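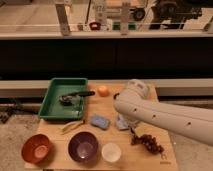 The table: green tray, three bowls, grapes, and the arm coming in from the right.

My sister Natalia has asked me the same thing every March for as long as I've had this blog. When can she buy something that clears the table after dinner? She has two boys and a kitchen the size of a closet, so it's a fair question. This year I went over to Haltville to spend a morning watching people work on it, and I can give her a longer answer than usual.

The group is called Latora. Leobardo Serrano let me in and Yolotzin Solís did most of the talking. They use a plain wooden table and ordinary stuff, the kind of mix you'd find on a counter at seven in the evening. Bowls, a sponge, some fruit, a kitchen tool with a long black handle. The job is to move things where they belong.

I expected the grapes to be the hard part, and Yolotzin said they are hard, mostly for the reason you'd guess. A bunch has no fixed shape. You pick it up at one spot and the rest hangs down some new way. But she spends more of her time on bowls. A bowl has a thin rim and a round side, and if you come at it a little wrong it slides or tips.

I wrote down one number she gave me. Out of 300 tries at moving a bowl last month, 197 ended with the bowl where it was supposed to be. I do that chore every night and I don't think I've dropped one since summer. Then again I've had 40 years of practice and the arm hasn't.

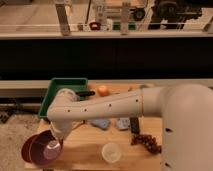

The gripper at the rim of the dark bowl.

Speed is the other thing. I stood there with a cup of coffee and finished it before I'd seen much get put away. Leobardo says slow is fine if you're asleep while it happens, and I can see that. My own dishwasher takes 2 hours and I never complain. But a dishwasher is a closed box and doesn't care whether somebody left a backpack on the chair.

Isauro Arriaga, who used to run a packing line at Cisneros, came along with me for the ride. He thinks shops will get there way before kitchens. On his line the same carton came down the same belt all day, and machines have handled that kind of work for years. What they couldn't do was the odd bin at the end, where returns got tossed in any old way. He says a person still sorts that bin. A kitchen table is pretty much the odd bin, every night, in every house. 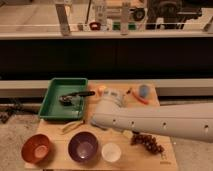
I asked Yolotzin what she would trust it with at home today. She thought about it and said putting fruit in a bowl, if the fruit was round and she was in the room. She would not hand it her grandmother's plates. She also said she wouldn't want to pay for it yet, and I liked her for saying so.

So, Natalia – not this year. Teach the boys to carry their own bowls to the sink. I'll go back next March and ask again.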